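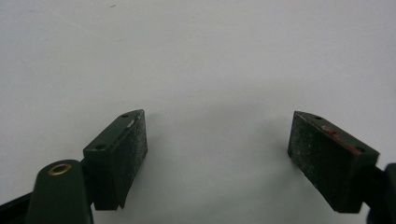

La mesa vacía

Antes de colocar nada, Stepan Chornovol pasa la mano por la superficie. Lo hace despacio, de un extremo al otro, y casi siempre encuentra algo: una miga, un grano de sal, una mota oscura que desde la puerta no se veía. La retira con la yema del dedo y vuelve a empezar.

Chornovol lleva media vida trabajando con mesas. Primero las fabricó, en un taller de muebles de cocina, y después se dedicó a restaurarlas. Ahora ordena las de los demás. Lo llaman de casas particulares, de obradores pequeños y de alguna oficina, y lo que vende es fácil de explicar y difícil de cobrar: deja una superficie despejada y enseña a mantenerla así.

«La gente me pide cajones», cuenta en la cocina de su casa, con un café que bebe de pie. «Cajones, estantes, cestas. Yo les digo que primero vaciemos la mesa y que luego hablamos».

El color claro

En los catálogos, las superficies claras llevan años ganando terreno. El blanco roto, el gris muy pálido y los acabados lisos sin dibujo ocupan las primeras páginas, y en Trasex, una tienda de encimeras a medida, son lo que más se encarga. La explicación habitual es que dan luz. Chornovol está de acuerdo, con reparos.

Una superficie clara y lisa devuelve la luz de la ventana o de la lámpara, pero no de manera uniforme. Hay zonas que brillan un poco más y otras que tiran a gris, y esa diferencia cambia a lo largo del día. Quien elige el material con una muestra del tamaño de una tarjeta no lo aprecia. Por eso aconseja llevarse la muestra más grande que presten, dejarla donde irá la mesa y mirarla por la mañana y otra vez con la luz encendida.

El otro asunto es la suciedad. Se dice que el blanco es sucio, y él sostiene que lo enseña todo a tiempo. En una mesa oscura con veta, el café derramado del desayuno puede seguir ahí a la hora de cenar. En una clara, cualquier punto negro llama la atención. Hay a quien eso le tranquiliza y hay a quien le pone nervioso, y conviene saber de qué grupo es uno antes de gastarse el dinero.

Vaciar

El método no tiene misterio. Se quita todo lo que hay encima, también lo que uno cree que vive ahí: el frutero, el correo, el cargador, la lámpara pequeña. Todo va al suelo, sobre una sábana vieja. La sábana importa, porque al final se recoge por las cuatro puntas y nada se queda debajo de un mueble.

Después se limpia. Primero en seco, con un paño de algodón que no suelte pelusa, y luego con otro apenas humedecido en agua tibia con unas gotas de jabón neutro. El segundo paño se pasa en una sola dirección. En círculos se reparte lo que se quería quitar, y en una superficie lisa los cercos se notan cuando da el sol de lado. Se termina secando.

Chornovol desaconseja el vinagre cuando no se sabe de qué está hecha la mesa. Tampoco le gustan los estropajos, ni siquiera los que prometen no rayar. Para las motas pegadas usa una tarjeta de plástico caducada, casi plana, empujando poco. Si la mota no sale, puede que no sea suciedad: a veces es un golpe pequeño, o un defecto que venía de fábrica, y rascar lo empeora.

Con la mesa limpia llega la parte que más cuesta, dejarla sin nada encima hasta el día siguiente. Durante esa tarde se cena en otra parte o se pone la mesa y se recoge por completo. Los objetos de la sábana esperan. Al otro día vuelve solo lo que se ha echado en falta.

«El frutero vuelve casi siempre», dice. «El correo vuelve aunque no quieras».

Un obrador y una entrada

En Brotley, un obrador de galletas con dos personas en plantilla, la mesa de trabajo se había ido llenando por los bordes. Quedaba libre un rectángulo en el centro donde se estiraba la masa, y el resto era almacén: botes, rodillos, un rollo de papel, las libretas de pedidos. Chornovol pasó allí una mañana de agosto. No compró ningún mueble. Puso una balda que ya tenían a la altura del codo, a 2 pasos de la mesa, y llevó las libretas a la pared de la puerta.

Desde entonces, la regla de Brotley es que al cerrar no queda nada en la mesa. Se cumple la mayoría de los días. Cuando hay encargos grandes se incumple, y al día siguiente se tarda más en arrancar.

El caso de la familia Ostapchuk era más común. Tenían en la entrada una consola clara que servía para dejar las llaves y que acabó sirviendo para todo lo demás. La solución fue cambiarla por otra más estrecha, de 200 milímetros de fondo, donde no cabe una caja ni se sostiene un montón de revistas. Las llaves caben de sobra.

Lo que cuesta

El trabajo de una mañana no pide gran inversión. Dos paños, jabón neutro y una sábana vieja los hay en cualquier casa. Lo caro viene cuando alguien decide que el problema era la mesa y compra otra. Una encimera nueva con su montaje puede pasar de 2000 euros, y Chornovol ha visto algunas cubiertas de papeles al mes siguiente.

Él mismo compró una así, hace tiempo. Pagó 232 euros por un tablero de Zelisura, de un gris casi blanco, para su mesa de escritorio, convencido de que un tablero bonito se respetaría solo. Estuvo tapado un invierno entero. Todavía lo tiene, con una marca fina en una esquina, donde apoyó sin mirar la caja de herramientas.

Ahora lo vacía cada noche. Tarda poco —el cuaderno va al cajón, las gafas a su funda, la taza al fregadero— y antes de apagar la lámpara pasa el paño seco. No le da más vueltas. Por la mañana, cuando se sienta, lo primero que hace es apoyar los antebrazos en el tablero y abrir el cuaderno por la página donde lo dejó.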